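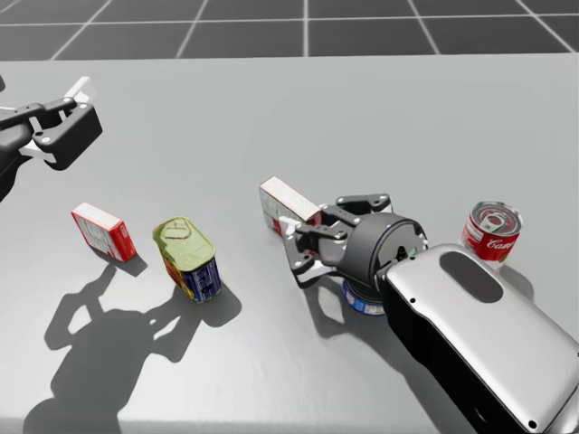

Light gray tabletop, matte, lit from above

Matte gray desk top – how do I get rid of shiny spots?

Posted by uren_17

Got a light gray matte desk top, painted, secondhand. Where my wrists sit it's gone shiny, two patches, worst in the evening with the lamp on. Tried dish soap, tried a magic eraser (made it worse I think). Is there a way to get it dull again without repainting the whole thing? Rent a small place, no garage, can't spray anything indoors. Budget maybe $15.

Iwona Jakubowski

Stop with the eraser. It's a very fine abrasive, so it polishes matte paint. Same thing your sleeves are doing, only faster.

First wipe with rubbing alcohol on a soft cloth, test underneath first. Some of the shine could be skin oil and that part will come off. Let it dry, look again with the lamp low and from the side. If it's still shiny the paint is burnished and cleaning wont fix it. Then a gray scuff pad, super light, straight strokes, go over the whole top and not just the patches or you'll see edges. Wipe dust. After that a brush-on water based matte clear coat, two thin coats, window open. Did mine in December with a fan going, was fine. Give it a few days before you put the keyboard back.

Oh and get a desk mat after, it'll come back otherwise.

pacheco71

just put a mat over it? ten bucks

Flulov

Agree on alcohol first. Dont use furniture polish, my brother did and now teh clear coat won't stick to anything. Had to sand the lot.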